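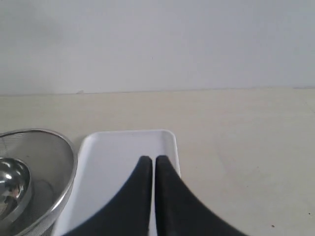
Un robot en la mesa no necesita tener prisa

Desde enero construyo en casa un brazo pequeño, con las piezas que voy consiguiendo y algunas tardes prestadas en el taller Sukmont. Le puse Jurby. Escribo en una lengua que aprendí de adulto, y pido paciencia al lector, la misma que pido para las máquinas.

Mi opinión es sencilla: quienes hacemos robots en casa damos demasiado valor a la velocidad. En los foros se enseña siempre el movimiento más rápido, y se habla poco de los dedos. Yo he cambiado los de Jurby muchas veces y ahora son negros, anchos abajo y estrechos hacia la punta redonda. Para mí esta forma importa más que el motor.

Practico con objetos de cocina. Un colador de malla metálica, con un cucharón o cuchara grande dentro, y al lado una bandeja blanca de plástico enseñan mucho. El metal brilla y confunde a la cámara; el borde bajo de la bandeja pide una altura exacta. Un cubo impreso no tiene estas dificultades, y por eso me parece un mal maestro.

Un compañero del taller defiende lo contrario. Dice que sin velocidad no hay utilidad, y que su controlador Mesetti repite un ciclo en 2 segundos. El mío tarda casi 30. Respeto su argumento para una fábrica, pero mi mesa está contra la pared, es de color claro y en ella también se desayuna. Aquí prefiero una mano lenta que yo pueda parar con la mía.

Tampoco creo que haya que gastar mucho. Llevo 213 euros y me duele solamente la fuente de alimentación, que compré dos veces por no leer bien la etiqueta.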